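The Ivitum Ceiling Panel is a lay-in acoustic panel for offices, classrooms, corridors and public buildings. It is manufactured by Brusier and supplied through the Wuyts distribution network. The panel is intended for new suspended ceilings and for the replacement of damaged or discolored panels in existing grids.

## Product overview

Ivitum panels are pressed from mineral fiber and finished on the visible face with a factory-applied matte coating. The back of each panel is sealed to limit the passage of dust from the space above the ceiling. All four edges are painted, and panels may be trimmed on site with a sharp utility knife. Trimmed edges should be touched up with Gulon Edge Paint, sold separately.

The standard finish is Plain White. Light Gray and Sand are available by special order and are subject to a longer lead time. Special-order panels cannot be returned once production has started.

## Ordering information

| Item | Description | Supplied as |
|---|---|---|
| Ivitum 524 | Square panel, square edge | Carton |
| Ivitum 889 | Square panel, stepped edge | Carton |
| Ivitum 1,044 | Long panel, square edge | Carton |
| Gulon Edge Paint | Touch-up paint, Plain White | Single can |
| Gulon Hold-Down Clip | Spring steel clip | Bag of 100 |

Customers are asked to order full cartons. Panels from different production runs may vary slightly in shade and should not be mixed within one room. The run code is printed on the short side of each carton and should be quoted in all correspondence.

## Storage and handling

Cartons must be stored flat, indoors, on a dry and level surface. They should be opened in the room where the panels will be installed and left to adjust to its temperature and humidity before work begins. Installers should wear clean cotton gloves, as fingerprints on the matte coating are difficult to remove.

## Installation

The suspension grid must be level and square before any panel is placed. Panels are tilted through the opening, turned flat and lowered onto the flanges. They must not be forced. Light fixtures, air outlets and signs require their own support and may not rest on the panels.

Hold-down clips are recommended in entrance areas and other locations exposed to drafts. Panels that cover valves or junction boxes should be left unclipped so that they can be lifted for service.

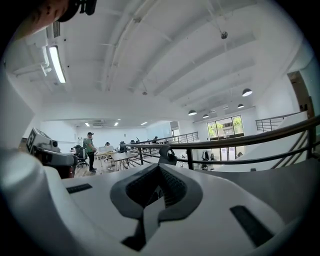
*White ceiling with parallel white beams.*

## Cleaning and maintenance

Dust may be removed with a soft brush or a vacuum cleaner fitted with a brush attachment. Light marks can be wiped with a damp cloth and a mild soap solution. Solvents, bleach and abrasive pads will damage the coating.

Stained panels should be replaced only after the source of the moisture has been found and repaired.

## Warranty

Brusier warrants the panels against sagging and warping under normal indoor conditions. Swimming pool halls, commercial kitchens and outdoor canopies are excluded. Claims must be submitted in writing to the Wuyts branch that supplied the goods, together with the run code and the original invoice.

Product information revised 24th March.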